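Maintenance and Recalibration of the Weriser Tidying Cell
Project report, Mechatronics Lab II
Group: Veronika Gisler, Dwight Nguyen, Brittany Dhillon
Supervisor: Raymonde Simard

1. Scope

The Weriser cell is a single robot arm with a black gripper, set up beside a bed in the practice apartment at the Cliltville campus. Its task is to move soft toys from the bed into a basket. By April the arm had logged 436 operating hours and the pick rate had dropped enough that the previous group stopped using it. This report covers the inspection, the repair of the gripper drive, and the recalibration of the head camera. Control software was outside our scope.

2. Condition on arrival

The arm powered up without faults. Two problems were found in the first session:

Finger play. With the drive energized, the long finger could be moved 2 mm at the tip by hand. The Zoson service sheet for this gripper allows 0.5 mm.

Camera offset. The gripper stopped short of the commanded point on every approach, always in the same direction. A constant error of this kind suggested the camera mount and not the joint encoders.

3. Gripper repair

The finger housing was opened on the bench with the arm locked out. The tendon had stretched, and the set screw on its pulley had backed out by half a turn. We replaced the tendon, cleaned the pulley, and refitted the screw with medium threadlocker. Tension was set with a spring gauge. After reassembly the gripper was run unloaded for 2,000 open and close cycles overnight, and play was measured again at 0.4 mm.

One mistake should be recorded. On the first attempt the tendon was routed outside the guide pin, and the finger would not close fully. The Liao drawing in the lab binder shows an older housing without the pin. Dwight Nguyen has marked up the binder copy.

4. Camera recalibration

The mount screws were tightened and the calibration routine was run with the printed board in 28 poses. The board was held flat over the mattress, as a board laid directly on the sheet follows the creases. The new transform was saved under a separate name and the old one was kept.

5. Test setup

The fitted sheet is plain gray. The test objects are plush: a banana, a carrot, and an opened durian. The basket is white plastic with perforated walls and sits on the bed itself.
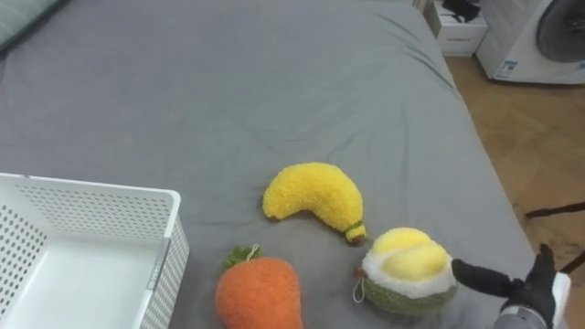 Approach speed was held at the lowest setting for all tests. The durian was treated as the hardest object, given its mix of fluffy and firmer-looking surfaces, and the grasp point was set on the shell. String loops on the toys are a snag risk for the finger joints, so the joints are to be checked for thread after each session.

6. Open items

Tendon tension should be checked again after the next 100 hours. The wrist cable has not been inspected. Marlene Friesen holds the spare tendon and the spring gauge in the lab store.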